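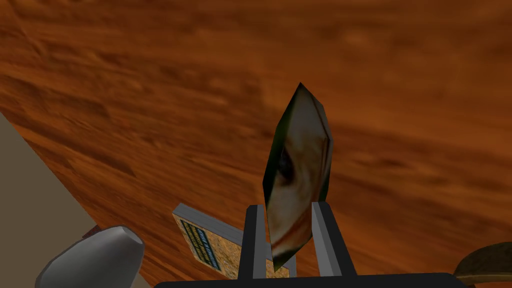

4. Stretching and hanging your print

Now for the best part! Your Prumuvberg panel kit turns a flat abstract print into something with real presence on a wall, and you can do it in an evening. Read the whole section once before you start.

4.1 Before you begin
Check that you have the four stretcher bars, the bag of tacks, the corner wedges and the Tulov hanging wire. Wash your hands well. Black areas pick up fingerprints very easily, and a big dark square shows every one of them.

4.2 Stretching
1. Push the bars together at the corners and measure both diagonals. They must match.
2. Lay the print face down on a clean sheet and centre the bars on it.
3. Put one tack in the middle of each side, pulling gently as you go.
4. Work outwards towards the corners, always swapping to the opposite side after each tack. Leave 5 cm between tacks.
5. Fold the corners flat and tack them down.
6. Tap the wedges in a little at a time until the canvas sounds like a soft drum - it's a lovely noise when you get there!

Caution: Stop tapping if you see the paint layer pull at a corner. Ease the wedge back and leave the panel overnight.

4.3 Which way up?
With the Zonlow series this is up to you. Nassoro Tanui, who painted the originals, signed them on the back so that owners could turn them round, and he'd be delighted if you did. The Hegazy series has a small arrow on the rear label, and it should point up.

4.4 Hanging
1. Fix the two rings 17 cm down from the top bar and thread the wire between them, leaving a bit of slack.
2. Choose a plain wall out of direct sun. Give the picture plenty of bare space on all sides (it really does change how you see it).
3. Hang it and step back to the far side of the room. Adjust until it looks level to you, then check with a spirit level.

Note: The wire is for panels up to 500 mm wide. Larger sizes need two wall hooks.

Stretching notes by Hywel Morgan. Revised 2021-01-18.

Continue to section 5, Cleaning and dusting.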